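Kestik
Two-arm task planner and grasp checker

Home / Software / Kestik

Hello, and thanks for stopping by! I'm Kamarul, and I write most of Kestik (Elsa Tangen does the perception side, and all the bits with hard maths in them). If you've got a pair of arms bolted either side of a table and you're tired of writing the same "who goes first" code over and over, this is the page for you.

Kestik sits between your cameras and your arm drivers. You give it a goal, say "pair these up and line them along the edge", and it works out which arm takes which object, in what order, and where the two of them mustn't be at the same moment. It replans at 10 times a second, so if something slides or flips over you don't have to start the whole job again.

We do a lot of our testing on slippers. I love them as a test object! They're one-piece, bendy, all the same colour, and the strap gives you a big tempting hole that a grasp detector will happily stick a finger through.
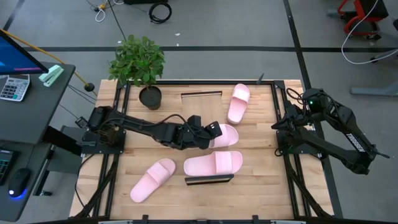 Four pink slides on the bench, left gripper over one of them.

The matching colour is what used to catch us out. Two slippers close together would come back from the old detector as one long slipper, and the planner would very politely send both arms to opposite ends of it. Elsa's fix in the October release is called Li, and it looks for the strap first and works outwards to the heel and toe. On our own set of 172 awkward layouts, Li split the objects properly in all but a handful. I still get the odd left/right mix-up when a slipper is upside down, so do turn on the "ask me" option if that matters to you. 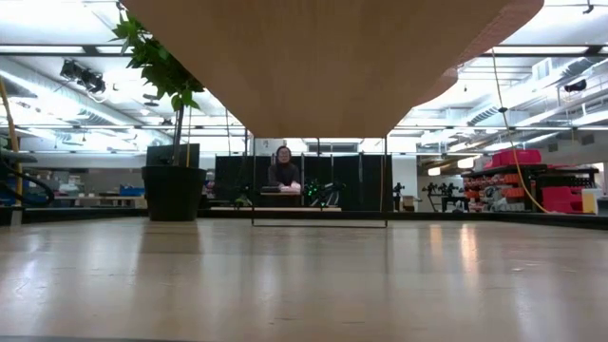

The other thing people write in about is clutter, and I'm firmly on the side of leaving it in. You can mark anything on the tabletop as a keep-out with one click in the scene editor, and Kestik wraps it in a soft margin (60 mm unless you change it). Leaves are a pain, I'll admit. They go in and out of the depth picture, so for plants I'd draw the box by hand and make it a bit generous.

What you get
Planner, Li detector, scene editor and log viewer
Drivers for one or two arms
Replay tool, so you can step through a bad grasp slowly with a cup of tea

What you'll need
A Linux machine with a decent graphics card
At least one fixed camera with a view of the whole table
Arm drivers that accept joint targets

Price
£181 per bench, per year. Updates and email help are included, and the email help is me, usually before 4 pm.

Kestik is made by Altdale, in Rurville. Trial copies run for a month and have everything switched on.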